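Ultard open house, notes typed up on the train

Got there late, missed the coffee, walked straight into the safety talk. Ultard does test protocols for household robots and once a year they let outsiders in. This one was 21st December, bad timing, but the room was full anyway. Mostly people from Westhorpe and a couple of students.

Babatunde Igwe ran the first hour. His thing is the logging rule. Every simulated trial gets a written start state before anyone presses go – what's in the sink, what's next to it, where the arm begins. No start state, the trial is thrown out. They threw out 966 that way in October. He had the numbers up on the wall: 2,195 trials filed, 2,047 read by a second person. Someone asked about the gap. Backlog, he said.

Then Chanida Somboon on what counts as a pass. Short talk, best of the day. The old Nadar checklist only asked if the item ended up in the right place. Hers also asks what else got touched on the way. A dish bumped is a mark down, even if nothing breaks. Two reviewers, working apart, and if they disagree it goes to a third. She wants the sheet to stay on one page. Good luck with that, but I agree with her.

Lunch was sandwiches. Skipped the hallway tour, too many people.

Afternoon was the kitchen sink tasks, all simulation.
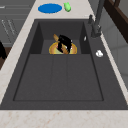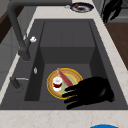
Sharp things need their own line on the sheet, and this is where I got into it with Chanida a bit. The current draft lumps all utensils together. Doesn't work for me. A wooden utensil in a bowl is one kind of risk. The knife lying across that yellow-rimmed plate, with a little white cup on the same plate, is another, and a reviewer should have to write down which way the point faces before the run is scored. She said the Ikden people asked for the same thing and it may go in the next draft. Babatunde wants it in the start state instead, so it gets writen once. Fine by me either way.

Asked for a copy of the draft, was told to email. Will do tommorow. Parking is behind the building, not in front like the invite says.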